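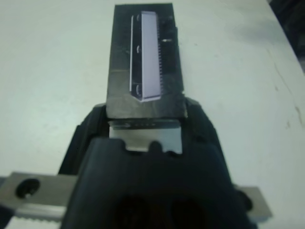 Workshop Stores and Bench Services, Cervantes Building

Section 5. Receiving, cleaning and storing strip blocks

Strip blocks are the dark metal blocks with a long, narrow white strip set on one face and a row of fine teeth down one side of the strip. Stores receives them, cleans them, labels them and puts them in the Urnska cabinet until somebody signs them out. Fitting is covered in the fitting notes kept by the assembly bench, and none of the steps below should be used as a guide to it.

Read section 4 (Bench layout) first if you have not worked at the receiving bench before.

5.1 What you need

Plurkix bench mat or a clear stretch of pale worktop
Soft brush, natural bristle, marked STRIP ONLY
Lint-free cloths, dry
Cleaning fluid, small bottle, blue cap
Torkum tray with foam insert
Tie-on labels and a fine pen
Desk lamp with a movable arm
Record sheet SB

The brush marked STRIP ONLY is not to be used for anything else. If it has been used on oily parts, throw it away and take a new one from the second drawer.

5.2 Preparing the bench

1. Wipe the worktop with a dry cloth. Run your palm over it afterwards and feel for grit or swarf.

2. Keep a space at least 80 cm wide for the work. Tools that are not on the list go back on the wall.

3. Set the lamp to one side, low down. Light coming straight from above glares off bare metal and makes the teeth hard to see.

4. Put the tray on the side you will be moving the blocks towards. Most people here work from left to right. Left-handed staff may swap it over, but move the label box too.

5. Lay out one record sheet for each delivery. Do not carry on a delivery from a half-filled sheet.

Note: A light worktop is easier for this job than a dark one. The body of the block is nearly all black and its edges are quickly lost against the old green benches.

5.3 Unpacking

1. Check the delivery note against the order before cutting the tape.

2. Open the carton and take out the top sheet of foam. Keep it.

3. Take out one block at a time. Hold it by the plain sides, with the strip facing up.

4. Set it down on the worktop. Do not slide it into position. Lift it and place it again if it is not where you want it.

5. Put the carton under the bench before starting the inspection.

CAUTION: Do not pick up a block by the white strip or press on it with a thumb. Do not run a fingernail along the teeth.

CAUTION: Never stack blocks directly on each other, even for a moment while clearing space.

If a block has come loose from its packing in transit, set the whole carton aside with a yellow tag and tell the stores desk. Leave the remaining blocks where they are in the carton.

5.4 Inspection

Inspect each block before cleaning it. Dirt often shows how a part was knocked, and once it has been wiped away the mark underneath is easily missed.

1. Look at the body. Light scuffing on the black surface is accepted. So is a patch where the colour changes to a silvery grey, provided the surface feels smooth. Write "worn finish" in column B and carry on.

2. Look along the two long sides. They should be straight and parallel. Lay a steel rule against each if you are unsure, and reject the block if light shows under the rule.

3. Look at the white strip. It should lie flat along its full length. One end of the strip is cut at an angle on the pattern we stock, and it should not be reported as a breakage.

4. Follow the teeth from one end to the other with the lamp pulled close. Move the lamp a little as you go. A missing tooth shows as a gap, while a bent one usually throws a small shadow out of line with the rest.

5. Look at the small round holes in the black border beside the strip. They should be open and free of packing dust. A curved glint inside a hole is light on the wall of the hole and needs no action.

6. Write the result in column C: A for accept, H for hold, R for reject.

Use H when you cannot decide. Maricruz Robles looks at the hold shelf each afternoon at four and will either pass the block or send it back. Please do not change an H to an A yourself after a second look. Leave a note with it.

5.5 Cleaning

Only accepted blocks are cleaned.

1. Brush the teeth with the soft brush, working along the row from one end. Use the weight of the brush and no more.

2. Turn the brush over and go back the other way.

3. Brush dust away from the holes. Do not push the bristles in.

4. Put a little cleaning fluid on a cloth. The cloth should be damp to the touch but leave no wet line on the worktop.

5. Wipe the metal body, starting with the sides. Stop short of the border around the strip.

6. Wipe the strip with a fresh dry cloth, lengthways only.

7. Leave the block to stand for 5 minutes before labelling.

CAUTION: Do not spray fluid on to the block. Do not use compressed air. Air from the line carries oil, and at bench pressure it will drive dust under the strip.

CAUTION: Do not try to polish out a silvery patch or cover it with marker pen. Blocks touched up with pen have been sent down from the upstairs benches before and had to be scrapped.

Note on marks that will not shift: small specks of tape adhesive can be rolled off the metal with a fingertip once they have been damped. If the adhesive is on the strip, leave it and mark the block H.

5.6 Labelling

1. Write the order number, the date received and your initials on a tie-on label.

2. Slip the block into a paper sleeve.

3. Tie the label to the sleeve. Do not thread the string through any of the holes in the block.

4. Copy the label number on to sheet SB, column D.

Stick-on labels are not used for these parts, including on the underside.

5.7 Storing in the Urnska cabinet

1. Put the sleeved blocks in the foam tray, one in each slot, strip upwards. All angled strip ends should point the same way.

2. Leave a slot free at the front of the tray for the silica gel sachet. Check its colour: orange is good, green means swap it.

3. Slide the tray into the cabinet. Trays go on the middle shelves. The bottom shelf is for rejects waiting for collection and the top shelf is too high to lift from safely.

4. Close both doors and turn the handle fully down.

5. Look at the dial on the left door. Humidity should read between 40 and 50. If it reads higher, tell the stores desk and leave the doors shut.

CAUTION: A full tray is heavier than it looks. Use both hands and keep the path to the cabinet clear.

5.8 Signing out

Blocks are signed out in their sleeves. The person collecting should open the sleeve at the counter, look at the teeth, and sign column F. A block that comes back unused goes through 5.4 again, even if the sleeve seems not to have been opened.

Used blocks returned from the benches are not put back in the cabinet. They go in the red bin with the sleeve folded round them.

5.9 Common faults and what to do

Strip lifting at one end
Mark R. Do not press it down.

Grey fluff between teeth
Nearly always from a worn cloth. Brush again and open a new pack of cloths.

White bloom on the black surface
Too much fluid was used. Wipe with a dry cloth and allow it to stand again. If the bloom comes back, mark H.

Block rocks on the worktop
Check for grit underneath first. Try it on another part of the bench. If it still rocks, mark R.

Hole blocked
Tap the block gently on its side over a cloth, with a hand underneath. If nothing comes out, mark H and note which hole.

No record sheets left
Spare pads are in the stationery cupboard by the lift. November's reprint has an extra column G for the tray number. Older sheets may be used up first, with the tray number written in the margin.

Changes to this section should be sent to the stores desk in writing. Section 6 covers springs and small fixings.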